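Marwat M5 Hand-Held Gripper

Two-finger parallel tool for recording handling tasks at table height. Supplied with finger pads, hex key and printed practice sheet.

Stroke: 84 mm
Cable length: 300 cm
Pad change interval: 400 hours

Good practice

Check both fingers for cracks before each shift. Open fully before approaching a flat item such as a tray or plate. Where two grippers share a table, agree which one moves first and keep the other still until the first is clear. Cutlery counts as a sharp item under the practice sheet, table knives included. 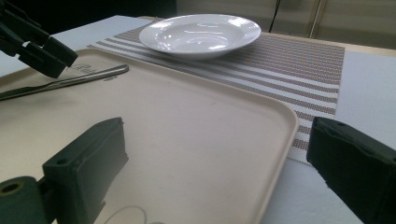
Approach speed near a second tool should stay at the lowest setting. Stop if the fingers touch, then inspect the pads and log the contact. Sites with their own written rules should follow whichever is stricter.

Practice sheet revised Feb 24, 2024 by Wanda Tokarz, Droltport office. Spare pads are sold in packs of 5.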